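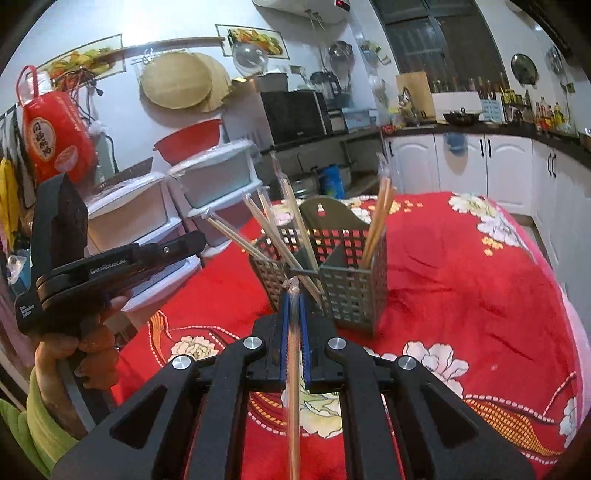 Fig. 4 : Table ronde avec sa nappe rouge.

Rubrique : Guides organisateurs / Accueil et badges

4. Mise en service du poste d'accueil Nalik

Cette section concerne les postes d'accueil installés à l'entrée du salon. Pour les bornes sans personnel, il faut consulter la section 6. On suppose que le compte organisateur est déjà créé et que la liste des participants a été importée une première fois (section 3).

4.1 Avant de commencer

Vérifiez que vous avez à votre disposition, pour chaque poste :

- une tablette avec l'application Nalik installée, version 3 ou plus récente ;
- une imprimante de badges Brukham avec son bloc d'alimentation ;
- un rouleau de 1 000 étiquettes, format portrait ;
- le code du poste, composé de six caractères, que vous trouvez dans l'espace organisateur sous « Mes postes ».

Note : les rouleaux du format paysage entrent aussi dans l'imprimante, mais le nom du participant sera coupé après le prénom. Le format est écrit sur la face intérieure du carton.

4.2 Raccordement de l'imprimante

1. Posez l'imprimante sur une surface plane, à gauche ou à droite de la tablette selon la place disponible. Laissez le côté de la sortie papier libre.

2. Ouvrez le capot en appuyant sur les deux languettes en même temps.

3. Placez le rouleau, les étiquettes vers le haut, et tirez le papier jusqu'à ce qu'il dépasse de la fente.

4. Fermez le capot. Un seul clic doit être entendu de chaque côté.

5. Branchez l'alimentation, puis appuyez sur le bouton de marche pendant deux secondes. Le voyant devient vert fixe.

Attention : ne tirez jamais le papier vers l'arrière quand le capot est fermé. Une étiquette peut se coller sur le cylindre, et la réparation n'est pas couverte par le contrat de location Brandão.

Si le voyant clignote en orange, l'imprimante n'a pas reconnu l'espace entre deux étiquettes. Appuyez une fois sur le bouton d'avance. Deux ou trois étiquettes blanches vont sortir et le calibrage sera fait.

4.3 Association de la tablette

1. Connectez la tablette au réseau réservé au personnel. Le réseau public du salon n'est pas accepté par l'application.

2. Ouvrez Nalik et choisissez « Poste d'accueil ».

3. Entrez le code du poste. Les lettres minuscules et majuscules sont traitées de la même façon.

4. Dans la liste des imprimantes, sélectionnez celle qui porte le numéro collé sous votre appareil.

5. Touchez « Imprimer un essai ». Le badge d'essai montre le nom de l'événement, un code carré et la date du jour.

Note : lorsque plusieurs postes sont installés côte à côte, les numéros d'imprimante se ressemblent beaucoup. Pendant la première édition de Drenetton, deux postes ont imprimé l'un chez l'autre toute une matinée. Il est donc préférable de faire l'essai poste par poste, et non pas tous ensemble.

4.4 Téléchargement de la liste

La liste est mise à jour automatiquement toutes les dix minutes si le réseau est présent. Le premier téléchargement doit cependant être lancé à la main :

1. Touchez le menu, puis « Participants », puis « Actualiser ».

2. Attendez le message « Liste complète ». Pour un événement de 1 000 inscrits, l'opération prend moins d'une minute.

3. Cherchez un nom que vous connaissez. S'il apparaît avec sa catégorie (visiteur, orateur, exposant, presse), le poste est prêt.

Attention : ne fermez pas l'application pendant le téléchargement. La liste serait incomplète sans que l'écran l'indique.

4.5 Catégories et couleurs

La couleur du bandeau est imprimée d'avance sur les porte-badges et ne dépend pas de l'imprimante. Le personnel doit prendre le porte-badge qui correspond à la catégorie affichée. Quand un participant possède deux catégories, par exemple orateur et exposant, c'est celle d'orateur qui est prioritaire.

Les catégories peuvent être modifiées sur place seulement avec le profil « Responsable ». Ce profil se bloque après cinq codes erronés et se débloque depuis l'espace organisateur.

4.6 Fonctionnement sans réseau

Le poste continue d'imprimer les badges si la connexion est perdue. Les arrivées sont gardées dans la tablette et envoyées plus tard. Un petit nuage barré est affiché en haut de l'écran. Dans cet état :

- les inscriptions faites après la dernière mise à jour ne sont pas visibles ;
- un même badge peut être imprimé à deux postes différents ;
- le compteur des entrées montre uniquement les arrivées du poste.

Code 49 : ce message signifie que l'heure de la tablette est différente de celle du serveur. Ouvrez les réglages de la tablette, activez l'heure automatique et relancez Nalik. Il n'est pas nécessaire d'associer à nouveau l'imprimante.

4.7 Fin de journée

1. Contrôlez que le nuage barré n'est plus affiché.
2. Touchez « Clôturer le poste ».
3. Éteignez l'imprimante, laissez le rouleau en place.
4. Mettez la tablette en charge.

Pour une question sur l'imprimante pendant les jours de montage, demandez Florante Samonte au bureau technique, à partir de 7 h 30. Pour les droits d'accès et les profils, adressez-vous à Hélder Loureiro.

La configuration des bornes sans personnel est expliquée à la section 6, les listes d'exposants à la section 5.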